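Play fruit goes out on loan at Kikura
6/18/23

The Kikura lending room on Grema Street has added play fruit and serving dishes to its shelves, and members can start borrowing them this week. The new section covers grapes, strawberries and other pieces, along with bowls and plates to put them in.

Loans run for two weeks and cost $2 a set. The room now lists 436 items in its catalog, and 93 of those are food pieces or tableware. Most were passed on by the Kushwaha preschool when it closed its downtown site.

The grapes have been the most requested item so far, in both green and purple. They are lent by the bunch, and borrowers can choose a dish to go with them. 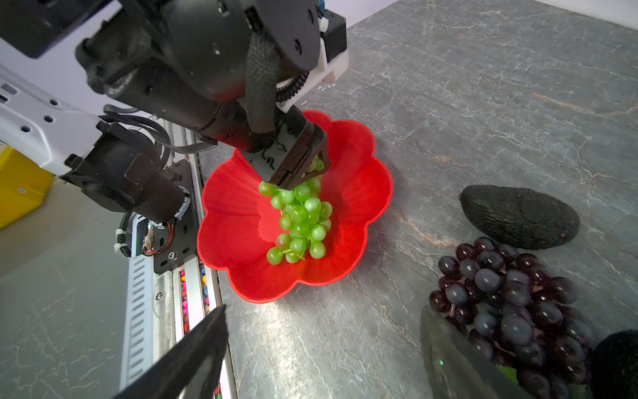
Green grapes in the red flower-shaped bowl, with purple grapes to the right.

Sushil Prajapati, who runs the lending room, said the food pieces were wanted mostly for pretend shops and sorting games, and sometimes for a table display at a party. The red dish can hold a bunch of grapes upright for a display or be used as a plate for mixed fruit.

Sets are made up at the counter when a member asks for them. There is no fixed list - a borrower may take only grapes, or a mix with a strawberry and a leaf or two. Each set goes out in a cloth bag with a slip naming what is inside, and the slip should come back with the bag.

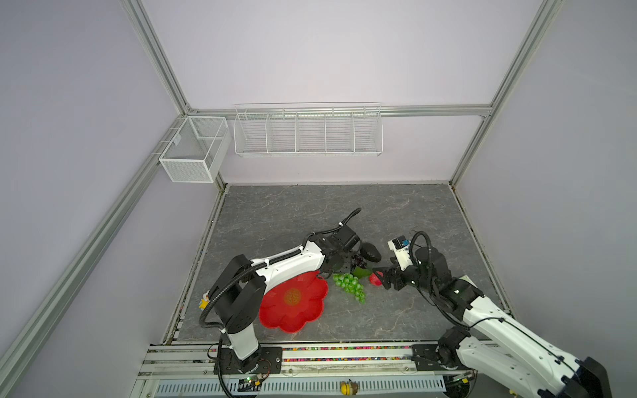
Ankit Gautam wrote on the room's message page that the purple grapes should be kept with the green ones on every loan, as his daughter's class sorts by color and a single bunch is not much use for that. He also asked for lemons.

Lemons and oranges are on order from Zokach and should be in the catalog by August. Returned pieces are washed before they go out again, so a set may not be ready on the day it comes back. Members can reserve by phone or at the desk.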